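## 4.3 Recording demonstrations in the simulated cell

Read section 4.2 before starting. The Plivovent session server must be running and the operator must hold a recording licence.

1. Open the Lorente console and choose **Tabletop / Mixed objects**.
2. Load the layout file. The objects are placed from the seed shown in the title bar. Write the seed in the session log.
3. Press **Home**. Wait until the joint readout stops changing.
4. Select the target object and the destination from the task list. A task names one object and one destination only, for example "banana to red plate" or "can to yellow basket".
5. Check that the gripper points straight down before the first approach. If it does not, press **Level wrist**.

> **Note:** The arm hangs from the ceiling mount. In the front view, left and right on the hand controller match left and right on screen. In the rear view they are reversed. Record from the front view unless the task sheet says otherwise.
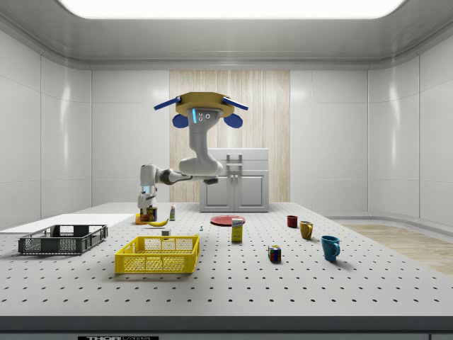
6. Hold the trigger halfway to start recording. The step counter begins at 0.
7. Bring the gripper over the target, pause for 3 steps, then lower it in one movement. Do not correct sideways during the last part of the descent. If the approach is off, raise the gripper and approach again. Second approaches are kept in the data and should not be trimmed.
8. Close the gripper, lift clear of the neighbouring objects and move to the destination.
9. Open the gripper, raise the arm and release the trigger. The console saves the episode.
10. Mark the episode **Good**, **Recovered** or **Discard**. Use **Recovered** for any episode with more than one approach.

> **Caution:** Do not press **Reset layout** while the trigger is held. The episode is saved with two layouts joined together, and the checker does not detect this in versions before 56.

### Episode limits

| Setting | Value |
|---|---|
| Longest episode | 909 steps |
| Pause before descent | 3 steps |
| Episodes in the current base set | 3,578 |

An episode that reaches the step limit is closed and marked **Discard**. It can be changed by hand to **Recovered** only if the object was released at the destination.

### Objects that need care

- **Mugs.** Grasp by the rim or the body. Handle grasps belong to a separate task group (section 4.6).
- **Rubik's cube.** Turn the wrist to line up with two opposite faces. Corner grasps slip in the contact model.
- **Tall yellow box.** Grasp across the narrow side. A knocked-over box does not end the episode; continue and mark as **Recovered**.

Report layout faults to Notburga Hollenstein, giving the seed and the episode number. Requests for new tasks go to Qianru Mao.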